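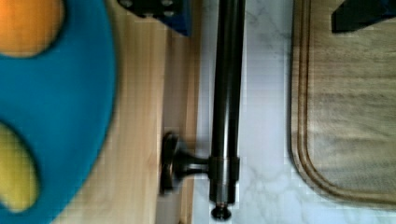 My grandmother's bread recipe has 2 lines on it and neither one gives a time. I have been trying to turn it into something I can bake on a Monday after work. The flour is Andholm rye, which I buy from Dwynwen Foulkes at the market, and she told me to start with 600 grams and stop fussing. I wrote the first version of the recipe on the back of an envelope. The second one I typed up properly, and I read it through in the kitchen next to the pale wood counter and the blue thing with the orange and yellow blobs on it, which is the brightest object in the house.

Rye doesn't behave like wheat. It won't stretch and it sticks to everything, so kneading is mostly a waste of effort. I stir it, scrape down the bowl and leave it alone. The starter came from Davina Aitken, who has kept hers going since she lived in Komard. Mine smelled of nail polish remover for a week and then settled down. 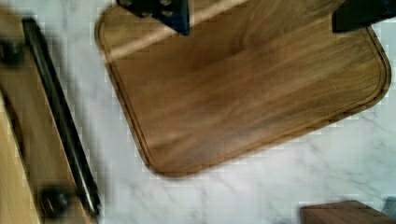 The big cutting board, the one with the groove.

Slicing has to wait until the next day. I cut into the first loaf after an hour and it was gum all the way through. By evening on day two it was fine — a bit sour, good with butter. I pull it at 91 degrees Celsius in the middle now, though Dwynwen goes higher. Next I want to try adding caraway, if I can find where I put the jar.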